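Desk Reset: sorting out the shared stationery table
Term project report, Practical Organisation unit
Guido Mazza

My project started with a pen I couldn't find. I share a study room at Dullitz House with a lot of other people who also lose pens, and one afternoon in March I got so fed up with hunting for something to write with that I decided to make the whole mess my term project. Best decision I made all year! The brief asked us to choose a small shared space, change how it was organised and report on what we learned, and I already had my space picked out.

Pens, and the bin on the pink table:
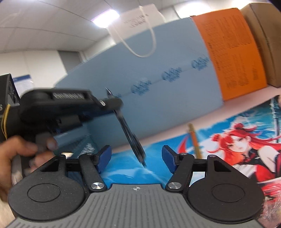
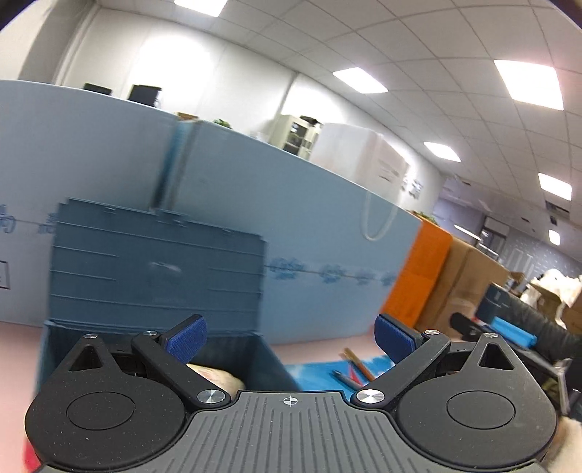 I had a budget of $30 and three weeks. The first week was just watching and asking questions, which I enjoyed far more than I expected to. People were really happy to talk about stationery (everyone has an opinion on pens, it's wonderful). The main complaint was that things got put down wherever there was a gap, so pencils ended up under notebooks and the good black pens wandered off to the kitchen.

My first plan was a set of little labelled trays, one for each kind of thing. I mocked it up with cardboard and it looked gorgeous for one evening. By breakfast there were highlighters in the eraser tray and a teaspoon in with the rulers. My tutor at Bonia College had warned me that people in a hurry won't read nine labels, and she was right.

So the second version was much simpler. Loose things that don't get written with go in a lidded bin. Anything you write with stays out on a mat where you can grab it. Having a mat made a bigger difference than I'd guessed, because pens don't roll as far on it and the colour tells you straight away where they belong. I also tried standing the pens in a mug, but the short pencils vanished to the bottom and the mug got borrowed for tea, so that was the end of that.

I wrote the method up as a one-page guide, and I'm quite proud of how short it got:

Clear the table completely before you sort anything.
Test every pen on scrap paper. Dry ones go straight out.
Put writing things on the mat with a bit of space between them.
Put the rest in the bin, heavy things first.
Leave the lid where you can reach it.

Testing the pens was the slowest step and also my favourite. I filled both sides of an old Anozie calendar with scribbles and discovered a green gel pen that I now refuse to give back.

For the feedback part I left a notebook on the windowsill and asked people to write whatever they liked. Most comments were kind. One person wanted a separate spot for scissors, another wanted the bin moved closer to the door, and somebody drew a very good duck. I tried the door idea for a couple of days but it got in the way of the chairs, so it went back.

If I did the project again I'd skip the trays and spend that week on the mat and bin instead. I'd also like to try the same layout in the art room, where they have paintbrushes and glue to deal with as well. I've still got $3 left from the budget and I'm putting it towards more pencils.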